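Speaker notes, Sestgate kitchen workshop, session 3
Wednesday, December 1, 2021

**Opening (slides 1 and 2)**

- Introduce Riet Van Loon. She takes questions on storage at the end.
- Topic is the work surface: what stays on it, what leaves it, and in which order.
- Skip the history of the Flitlow building unless asked. The kitchen dates from 1921; the counters do not.

**Zones (slide 3)**

Divide the table into a near strip, a middle, and a far strip. The near strip is for hands. Items in use go in the middle. Anything waiting goes to one side, and it should be the same side every time. Repeat this point, as last session's group mixed the two sides within the first exercise.

Reach matters more than total area. A small table with a clear middle is easier to work at than a long counter with jars along the front. Pause for notes.
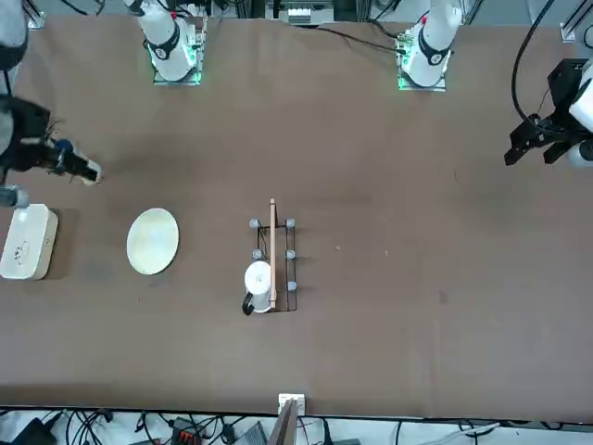
Group objects by task before grouping them by size. Kitchen objects used for the same step belong together, even when the shapes do not stack well. Boxes with straight sides go at the outer end, where they can sit parallel to the edge. Round items go inside them.

A matte brown top hides crumbs and smudges. Wipe it on a schedule and do not rely on looking. Kristof Van Loon's checklist has the intervals; it is page 9 of the handout.

**Exercise (slide 4)**

1. Pairs. Each pair gets one tray of mixed items.
2. Sort by task. No talking about size yet.
3. Place the waiting group on the chosen side.
4. Swap tables and set out one item from the other pair's layout.
5. Stop at 12 minutes.

Godelieve Leemans keeps time. If the trays run short, use the Presex set from the cupboard and leave the lids out.

**Questions**

- Left or right side for waiting items: either, if it is fixed.
- Shared kitchens: label the strip. Refer to Nathalie Bosman's notes from March.
- Drawer inserts: next session.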